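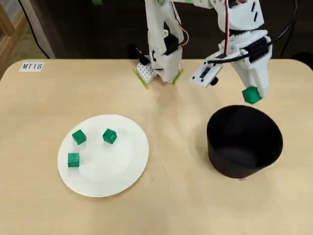 Four days in Plendness and I still don't have a favorite street, which is annoying, because people keep asking. It's small. Smaller than the map made it look. The old part is a knot of lanes on a hill and everything else slides down to the harbor. The houses near the top have colored glass over their doors, and the good ones are a deep see-through green, same as the three cubes on that paper plate. I took way too many photos of doors. Sorry to my phone.

Getting there: train to Bellamy, then the number 11 bus. The bus is the fun part, sit on the left. It climbs along the cliff and then drops and you see the whole bay in one go. 30 minutes if the driver's in a mood, longer if he stops to chat, and ours stopped to chat. Last one back leaves early in the evening so check the sign at the stop, not the website. The website was wrong on Thursday and we had a long sit on a wall.

We stayed in a rented room over a bakery. Booked it through Bokex, no complaints, the key was where they said it would be. Warm bread smell at 5 am is nice the first morning. By the third I wanted earplugs. Bed fine, shower weak, window huge.

Then the steps. 466 of them from the harbor to the lookout, it's painted on the bottom one so you know what your in for. Go early. We went at noon in August like idiots and I had to sit down twice. No shade at all until the chapel, and the chapel was locked. At the top there's a bench, a tap with cold water and a view right over to the islands. Bring a bottle. Bring a hat – I burned my scalp along the part and it's still peeling.

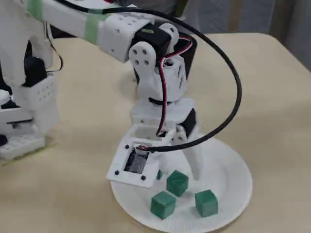

Food was the bit I'd been looking forward to and it mostly delivered. The best thing we ate was fried sardines from the hatch at the end of the fish dock, lemon, salt, bread, done. Served on a round white paper plate like the one under the arm, and you eat standing up with the gulls watching. Go before one or they run out. The sit-down places on the front are pricier and the one we tried was just ok. Skip the seafood risotto. The little grocery behind the church does peaches that drip down to your elbow, we had those for dinner one night with cheese and didnt miss a restaurant at all.

Beach – pebbles. Wear shoes in the water. The town beach gets full by ten, but if you walk past the boatyard there's a second cove with flat rocks and a ladder, much quieter. Water so clear I kept thinking it was shallow. It was not shallow.

One day trip, the boat to Clivix. Worth it for the ride, less for the island, which is a lighthouse, a cafe and a lot of goats. 4,000 people live in Plendness and I think half of them were on that boat. Get in line early if you want to be outside on the top deck.

Would I go back? Yes, but in spring, with better shoes. And I'd give it five nights so there's one day for doing nothing. Packing list and the bus stuff coming in the next post, once I find where I wrote it all down. Laundry first.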